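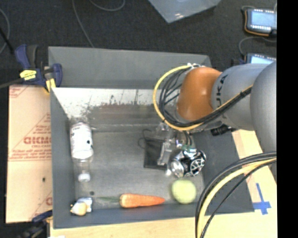 Photo: Rawashdeh / Skorkden

1/ Skorkden swing bridge: the deck has been closed to vehicles over 4 tonnes following the inspection report published on August 2, 2024. Cars and bicycles may still cross, one lane at a time, under signals.

2/ The report lists cracking in six of the crossbeams on the Cillier side. All of it is at the weld toe, where the stiffeners meet the bottom flange. The main girders are not affected.

3/ Diversion for lorries and buses is via Rondum lock. The road there is narrow past the pumping station and has no footway. Buses will not serve the quay stop until further notice.

4/ Traffic count before the restriction: 2,795 vehicles a day, both directions. The signals were timed for less than that. Expect queues back to the Cillier roundabout in the morning.

5/ Repair method is grinding out and rewelding, with bolted plates on the two worst beams. Tenders are due back in November. No start date has been given.

6/ River traffic: openings continue as normal, on the hour. Skippers should call the bridge on the usual channel before Rondum lock.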